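Lillport, September

Back on the late bus with sore feet and a paper cup of cold tea I keep forgetting to drink. I said I would write this up tonight before I start being kinder about it, so here goes.

The open day at Matell was meant to start at 14:00 and started when the man with the lanyards found the second box of lanyards. I'd come up from Flundumton with Bohdana Tkachuk, who had the invitation properly. Mine was a forward of hers. We were both given a sticker with a number on it. I was 7. It never came up again, and I found it on my sleeve when I got home.

First there was the talk. Slides, a jug of water, a young fellow from Kushnir, the outfit that does the software side as far as I could follow. He was pleasant and he talked fast. There was a figure on the screen for how many runs the arms had done on packing work, 1462, and another, 2526, for all the jobs put together. I wrote both down because they looked so exact. What I wanted was a third number, how many of those went right, and that one wasn't on the slide. A woman near the front asked for it. He said it depended how you defined right. She said she'd define it as the thing being in the bag at the end. He laughed and clicked on.

I should say I'm not against any of it. I did nineteen winters on a packing line and I have the wrists to show for it. If somebody had wheeled in a pair of arms back then and told me to go and sit down, I'd have kissed them. But I've also been to a lot of these days now, the self-driving floor cleaner, the fruit sorter, the thing that was going to fold towels, and I've noticed that I go home from each one and the work is still being done by the same people it was being done by before.

Then they took us through to the work area in small groups. It was plainer than I'd pictured from the brochure. Grey wall, white tables pushed together, cables on the floor that we were told twice to mind. There was no music, which I was grateful for. The job was putting a soft toy into a paper shopping bag, the kind with twine handles, and the two arms were supposed to manage it between them.

I stood where I could see properly, by leaning around a tall man, and I'll admit I went quiet for a bit. Watching a gripper go in with an orange plush toy has something of watching a child post a letter. You lean with it. I caught myself leaning.

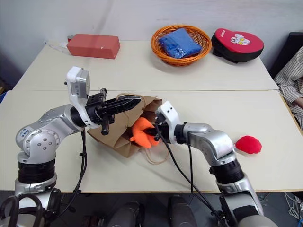
Halyna Palamarchuk said, quite loudly, that she had four grandchildren who could do that and they also cleaned up after themselves. A few people laughed. Then she said what she meant was that the bag was the hard part and it was the bag she'd come to see, as any fool can hold a toy, and would they please do it once with the bag standing up and once with a new one straight off the pile, flat, the way bags come. I've known her for years and I have never heard her ask a silly question.

The Kushnir fellow said opening a flat bag was "on the roadmap." I wrote that down too.

And that's my whole grumble, I suppose. The bag on the table was already crumpled and a bit torn along its folds, and it was lying on its side with its mouth open. On our line the opening was the job. You licked your thumb (you weren't supposed to) and snapped the thing open with one hand while the other was already going for the goods. Putting something in was the rest you got between bags. So when I'm told a machine can pack, I want to know who opens the bag, and if the answer is a person, then I want to know what that person is paid and whether they get to sit down.

I asked about the pace as well. I asked it politely. I was told that speed comes later, once it's reliable. Maybe so. With us it was the other way around, you were made to go fast in your first week and reliability was your own problem.

Some things I did like, and I want them down here so that I'm fair. The soft toy is a better test than a box. A box tells you where its edges are. Something squashy has no proper corners and I can see why they'd pick it. There were other bits and pieces out on the tables, a woven basket with a blue cloth in it, a boxing mitt with a cartoon cat on the front, a little red pom-pom, and I'd have happily stayed to see the cloth tried. Cloth is where I'd put my money on the machine losing. Our group's time was up before I could ask.

I also liked that there wasn't a face on it. I can't stand it when they put a face on it.

Afterwards there were sandwiches, egg or ham, and a form to fill in with boxes for how excited we felt. I ticked the middle. Bohdana ticked the second from the top and we had a small argument about it in the car park. She thinks I want it to fail. I don't think I do. I think I want somebody to stand up at one of these and say, this is the part it can't manage yet, have a look, and then show us that part with the same good manners as the rest. I'd come back for that. I'd bring my own tea.

She also says that in 14 months I'll be eating my words, which is a strange length of time to choose, and when I asked her where she got it she said it was on a slide I'd missed while I was writing down the other numbers.

Must ring Halyna tomorrow and find out if anyone ever got her the flat bag. Must also soak these feet. The brochure is on the hall table if I want to read it again, which tonight I don't.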